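From: Kenna Rankin
To: Clistilstead shop list
Date: Jan 26, 2022
Subject: Re: two arms on the bottle bench

> I think we're close enough to show this at the open evening. Left
> arm picks, right arm picks, both drop in the basket. Last night it
> cleared the table in 12 minutes with me only stepping in twice.
> If we swap the Rosik fingers for the Kanaan ones I'd expect to
> halve that. Can we agree to spend the 600 before the end of the
> month? Objections to the list please.

Objection to the list, then.

I don't doubt the 12 minutes. I'd like to know what "stepping in twice" covers. In October the same words meant somebody stood a bottle back up by hand and somebody else restarted the left arm, and on my reading of the log that run should have been scored as a fail. Could we write down what counts before we quote any more times? My suggestion: 20 runs, bottles tipped out of a bag by a person who isn't running the software, and any hand over the rail ends the run.

I'm also not sold on the fingers. They're the part you can buy, so they get the blame. Every stall I've watched came when both arms wanted the space over the basket and one of them sat there waiting. New fingers won't touch that. 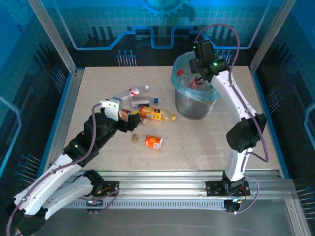
The basket position is what I would change first, and it costs nothing. It stands toward the back, right of center, so the right arm can hang directly over it while the left one is still down among the bottles, and the left then has to carry its bottle across to the same spot. Put a second basket on the left and see what happens to the time. I'd also keep the loose caps in the test – there's a tan one and a small white one on the table, and I haven't heard anyone say whether a cap left behind means the table is "cleared."

Smaller thing: the purple cable on the right arm loops up very high. Has anyone run that arm through its full reach with a hand on the stop button? I'd sooner find a snag on a quiet evening than with visitors leaning in.

On the money, Alteo takes returns on unopened parts only, so once we try the fingers we own them. Run the 20 first. If the drops turn out to be grip failures I'll vote for the 600 and say so here.

Kenna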